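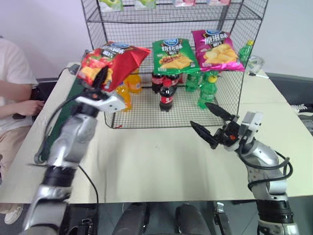 Elby
Course Instructor, Retail Display and Stock Handling

Unit 3 handout: Merchandising a small open rack
Jun 1, 2022

Scope. This unit covers mixed snack and drink stock on a single freestanding or tabletop rack. Long gondola runs are treated in the next unit. Students should have the Hutport planogram sheets with them.

3.1 Vertical placement

Load rating and center of gravity govern the first decision. Filled bottles are the densest stock on a rack of this kind and belong on the lowest level. Bags have low mass and large volume and are assigned to the middle level, where the printed front can be read from a standing position. Small cartons go on the upper shelf. The rack shown at the head of this handout follows this order: cartons, chips, bottles.

3.2 Blocking

Blocking means keeping like items together so that each group reads as one area of color. On the bottom level, orange drink is at the left, cola in the middle and green bottles at the right. The upper shelf is blocked the same way, with green-and-white cartons on the left half and pink-and-white on the right. Set block boundaries before loading. Moving a boundary on a full shelf usually means unloading two groups.

3.3 Bags

A chip bag has no rigid base. Stand it on the lower seam with a slight backward lean. Check three points:

Face: the front panel, with logo and flavor name, is square to the customer. Compare the center bag (烧烤味, barbecue flavor) with the magenta bag beside it (原滋味, original flavor), which is slightly rotated.
Overhang: no part of the bag passes the side of the shelf. The red bag at the left is tilted and projects beyond the rack.
Clearance: the bag does not hide stock on the level below. The green bag covers the tops of the rear cola bottles.

3.4 Mesh shelves

Wire mesh allows inspection from several sides but gives uneven support to narrow bases. Set bottles down vertically and test each for rocking. Do not slide them across the grid.

3.5 Exercise

Draw the rack in front elevation, one box per facing. Mark each departure from 3.3 and state the correction. Then redraw the middle level for the Arar sheet, shelf width 1,000 mm, bag width 300 mm, equal gaps. Show the gap calculation.

Reading: Younis workbook, section 2.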